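# How Does a Robot Learn a Job by Being Shown?

Think about how you learned to tie your shoes. Somebody probably took your hands and moved them through the loops. Then you tried it yourself, got it wrong, and tried again.

Some robots learn in a way that is a little like that. Scientists call it "learning from demonstration." A demonstration is when one person shows another how to do something. In this case, the one watching is a robot arm.

## The old way

For a long time, people told robots what to do by writing out every move. Go forward this far. Close the gripper. Lift. Turn. Open the gripper.

This works very well in a factory, where the same part comes down the line in the same spot all day. It does not work well in a kitchen. In a kitchen, the cup is on the left in the morning and on the right after lunch. The spoon is under a towel. A list of moves written for the morning kitchen will close the gripper on empty air in the afternoon.

## The showing way

The Jultham project tried something different. A person steers the robot arm from a short distance away, using a set of handles. When the person moves the handles, the arm moves too. The person does a small kitchen job from start to finish, such as picking up a board and setting it down somewhere else.

While this is going on, the computer saves two kinds of information:

- what the robot's cameras see
- how the arm and the gripper are moving

Each time through the job is called an episode. An episode on this project lasts less than a minute. When it is done, somebody moves the things on the counter to new places, and the person does the job again.

Later the computer goes through all the episodes. It looks for patterns that connect the pictures to the moves. If the board looks like *this*, the arm usually moves like *that*. The set of patterns it ends up with is called a policy. You can think of a policy as the robot's habit.

## How many times does it need to be shown?

More than you would need. The Jultham team started with 130 episodes of one job, moving a cutting board. After that, the robot could do the job if the board was close to where it had been before. If the board was turned sideways, the arm often stopped above the wrong spot.

So the team kept going. By March they had over 2,000 episodes, with the board turned every which way and different things lying near it. They trained the robot again with the larger set and tested it again.

The second robot was better, mostly with turned boards. It still had trouble with shiny counters, where bright spots can hide the edge of an object. The team wrote that down too. A result that says "this part did not work" is still a result, and other scientists can use it.

## Where are the robot's eyes?

A robot can have a camera almost anywhere. The Jultham robot has 3. Two are on stands and look at the whole counter. The last one is small and rides on the arm itself, close to the gripper. It is called a wrist camera.

The stand cameras are good for seeing where everything is. But when the arm reaches down, it blocks their view, just as your own hand blocks your view when you pick up a coin. The wrist camera goes along with the hand, so it gets a close look at the last part of the reach - the part where small mistakes matter most. 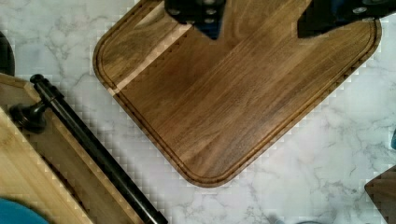 *Skurkuten*

The two black parts at the top are the fingers of the gripper. They are over a walnut cutting board, and there is a gap between them. Look for the groove carved just inside the edge of the board. On a real cutting board it catches juice. To a computer it is one more long line, and so is the edge of the board, and so are the gray veins in the counter. The computer has to learn which lines belong to the board and which ones it can ignore.

You may also notice that some edges look like tiny stairs. Digital pictures are made of small squares called pixels. If a picture does not have very many pixels, slanted lines come out bumpy. Small pictures take up less space and a computer can get through them faster. That matters when there are thousands of episodes to study.

## Try it yourself

You can run a small version of this at home with a friend. You need a plastic cup, a table, and a blindfold.

1. Put the cup on the table. One person is the robot and wears the blindfold. The other is the programmer.
2. First, do it the old way. The programmer writes a list of moves before starting, then reads it out loud. The robot does only what the list says. Can the robot pick up the cup?
3. Move the cup a little. Read the same list again.
4. Now do it the showing way. Put the cup back. The programmer gently guides the robot's hand to the cup 11 times, moving the cup to a new place each time.
5. Take off the blindfold, move the cup once more, and let the robot reach alone.

Step 5 will be easy, because people have very good eyes and brains. For a robot arm, that step is the whole experiment.

## Words to know

**Demonstration:** showing how a job is done.

**Episode:** one recording of a job, from start to finish.

**Gripper:** the part of a robot arm that holds things.

**Pixel:** one of the small squares that make up a digital picture.

**Policy:** the patterns a robot uses to decide how to move next.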